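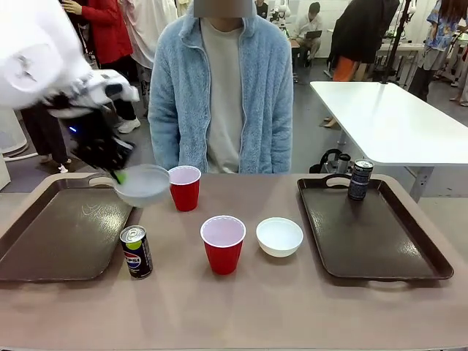

Pre-purchase inspection checklist, tabletop handling cell
Site: Denby, demonstration room
Inspected by: Dagim Gebretsadik
Quote under review: Davuvport, two-arm configuration, revision 2
Status codes: OK / OPEN / FAIL / N/A

Section A. Work surface and items

A1. Table surface matte, no glare likely to affect the cameras. OK
Comment: Keep the same finish for our own tables. The glossy white side table would not be accepted as a work surface. Fleseck lists a matte top as an option and it should be on the purchase order as its own line.

A2. One tray at each end of the table, within reach of the arm on that side. OPEN
Comment: Reach on the left confirmed. Drawing for the right side not supplied.

A3. Item set covers the shapes we handle. OPEN
Comment: Bowls, cups and cans are covered. No flatware and no lidded containers. Ask for both at the acceptance test.

A4. Trays fixed or indexed to the table. OPEN
Comment: Quote does not mention it. Budget for locating pins if Davuvport will not include them.

Section B. Arm and gripper

B1. Gripper can take a bowl by the rim. OK
Comment: The bowl tilts when held this way. Acceptable empty. For filled bowls we would need a different grip or a different gripper, and neither is priced.

B2. Fingertips replaceable on site without special tools. OPEN
Comment: Supplier to provide part number and unit price. Carry two spare sets in the first-year budget.

B3. Stated cycle life of fingertips. FAIL
Comment: Data sheet gives 1,000 cycles. At our planned 700 picks per shift this means a change during the second shift. Request a longer-life tip or reprice consumables.

B4. Status light on wrist readable from the operator position. OPEN
Comment: Blue light is faint in a bright room. Get the color code list in writing and check it again under our own lighting.

Section C. People and clearance

C1. Operator position defined and marked. OPEN
Comment: A person standing directly behind the center of the table is inside the area we would mark. Either the arm speed is limited for shared use or the position moves back. Rahman to state which mode the risk assessment assumes.

C2. Walkway behind the table kept separate from the work area. FAIL
Comment: People stand close behind the table on the arm side. Our layout needs a rail or floor marking there. Not in the quote.

C3. Emergency stop reachable from both long sides of the table. OPEN
Comment: Quote has one button. Price a second.

C4. Loose clothing rule posted. OPEN
Comment: Applies to open jackets and long coats. Sign to be added to the installation list.

Section D. Floor and services

D1. Cables routed clear of foot traffic. FAIL
Comment: Cables and small stands near the walls. Add floor channel to the site preparation budget. Length depends on final table position.

D2. Nothing stored under tables in the marked area. FAIL
Comment: Dark equipment on the floor under the side table. Allow for a closed cabinet.

D3. Stands and poles weighted or bolted. OPEN
Comment: Tall clamp stand behind the side table to be checked at the base.

Section E. Budget and schedule

E1. Installation and training priced separately from hardware. FAIL
Comment: Single total given. Return for breakdown.

E2. Quote validity. OPEN
Comment: 31 days from issue. Order cannot be placed before the March budget review, so ask for an extension now.

E3. Service contract, response time stated. OPEN
Comment: Wording says "prompt." Replace with hours.

Result: do not release the order. B3, C2, D1, D2 and E1 to be closed first. Open items go back to Davuvport with the revision request.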